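Last updated: 19 November 2023

# Questions before you rent a flat at Wisotness

These are the questions which come most often to our rental office. Please read them before you write to us, maybe your answer is already here. If it is not, the address is at the bottom of the page.

## Applying

**Who can apply?**

Any adult who has an income or a guarantor. You don't need to be a citizen, and you don't need to have lived in the city before. Students can apply with a letter from their school.

**Which papers should I send?**

A copy of your identity card or passport, your last 3 pay slips, and a short letter from your present landlord if you have one. Photos taken by phone are accepted, but please check that all four corners of the paper are visible. Scans in which the name is not readable are sent back, and this costs you days.

**How much is the deposit?**

One month of rent for a one-room flat and 2 months for all others. The smallest flats are 833 per month, so for these you pay 833 as a deposit and 833 for the first month. We do not take a fee for the application.

**Can I see the flat before I sign?**

Yes, and we ask you to do it. Visits take place in the afternoon. If you live abroad, a friend can visit for you with a signed note.

## Moving in

**Is the flat furnished?**

The flats in the Lightfoot building are furnished with a bed, a table, chairs and a wardrobe. The flats in the Nakach building have only the kitchen. Lamps are included in both buildings — curtains are not.

**When do I get the keys?**

On the first day of your contract, after the deposit has arrived in our account. A transfer from a foreign bank can be slow, so please send it one week earlier. You receive two keys for the flat and one for the mailbox. The key to the street door is the same as the flat key.

**Is there an elevator?**

In Lightfoot yes, in Nakach no. If you have a heavy piano or a similar object, ask us first.

**How do I register for electricity?**

Electricity is a contract between you and Binetia, the local supplier. You need the meter number, and you find it on page 2 of your entry report. Heating and water are already in the rent.

**What if I find damage when I move in?**

Write it in the entry report and send the report back in the first week. Small scratches also belong there. What is written at the beginning will not be charged to you at the end.

## Living in the flat

**May I keep a pet?**

Cats and small animals are allowed. For a dog you need our written permission, which we usually give if the neighbors on the same floor agree.

**May I paint the walls?**

You may, in any color, but at the end they must be white again. Please do not paint the doors or the window frames.

**Can I share the flat or rent it to someone else?**

A second person can live with you if the name is added to the contract. Renting the flat for short holidays is forbidden. If you go away for one semester, you can sublet for that time, but the person must send us the same papers as you did.

**Where do I park?**

There are 56 parking places behind the buildings and they are given by a waiting list. Bicycles go in the cellar, never on the stairs.

## Cleaning and moving out

**How long is the notice period?**

Two full months. If you want to leave at the end of June, your letter must reach us before the end of April. An e-mail is enough, provided that all the persons in the contract have signed the attached letter.

**How clean must the flat be?**

Clean enough that the next person can sleep there on the same night. The floors should be swept and wiped, the oven free of grease, and the waste bins emptied and lined with a new bag.
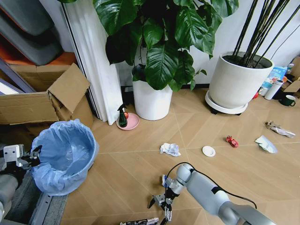
For the floors, use a cloth that is only a little damp. Too much water goes into the gaps and the boards become swollen, and such damage is taken from the deposit. Windows are washed from inside only.

**Do I have to be present at the final visit?**

It is better if you are, but you can send another person with a signed note. The visit takes half an hour. We compare the flat with your entry report, read the meter and take back the keys.

**When do I get my deposit back?**

Within six weeks after the final visit. Please leave us your new address and your account number — without them we cannot pay.

**What happens with my mail?**

We do not forward it. Please give your new address to the post office before you leave.

## My question is not here

Write to the rental office and put your building and your flat number in the subject line. For a broken heater or a water leak, call the emergency number that hangs beside the mailboxes, also at night.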